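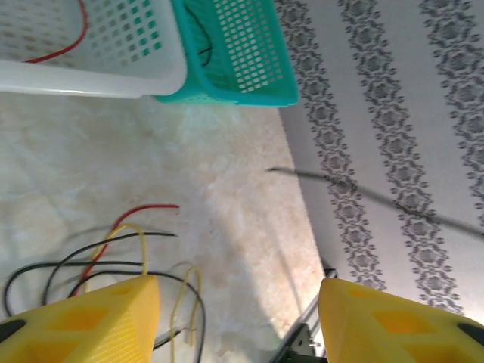
Jeudi 16 avril 2020

Mauvaise journée. La pince s'est bloquée à l'essai 485, et cette fois pas moyen de repartir avec un simple redémarrage. Le tri des fils se passait bien depuis le matin : les rouges dans un panier, les noirs dans l'autre, les jaunes en dernier. Puis le doigt gauche a continué à serrer alors que la consigne d'ouverture était partie. J'ai vu le courant monter à l'écran et j'ai tapé sur l'arrêt d'urgence. Le bras s'est figé. Le doigt, lui, est resté fermé sur un fil noir.

J'ai coupé l'alimentation, attendu cinq minutes, puis desserré à la main. Le fil était écrasé sur toute la largeur du patin. Si j'avais eu le doigt là au lieu du fil, j'écrirais ceci de l'autre main.

Relu le journal après le déjeuner. Le contrôleur Brondar a perdu la liaison avec le moteur pendant 23 millisecondes, et au retour il a repris la dernière commande reçue, donc la fermeture. C'est la même chose qu'en février, sauf qu'en février je l'avais mis sur le compte d'un connecteur mal enfoncé. J'ai changé le connecteur et je n'ai pas cherché plus loin. Erreur de ma part.

Appelé Huia McKinnon vers 15 heures. Elle veut que la perte de liaison coupe le couple, point final, et que la remise en route se fasse à la main. Je suis d'accord. Carleen Tuhiwai craint que la pince lâche tout à chaque microcoupure et qu'on n'arrive jamais au bout de la série. Il reste 1 035 essais à faire. On a discuté longtemps, un peu sèchement vers la fin. Pour des bouts de fil, lâcher n'est pas grave - pour autre chose on verra.

Modifié le réglage en fin d'après-midi et débranché le câble exprès, 3 fois. Les deux premières, le couple tombe tout de suite. La troisième, il y a eu un retard, petit mais visible sur la courbe. Je ne sais pas d'où il vient. Envoyé les relevés à Huia.

Pas d'essais demain tant que ce retard n'est pas expliqué. J'ai débranché la prise et mis un mot dessus. Commander un patin de rechange et deux câbles blindés chez Kulteck. Rappeler Carleen.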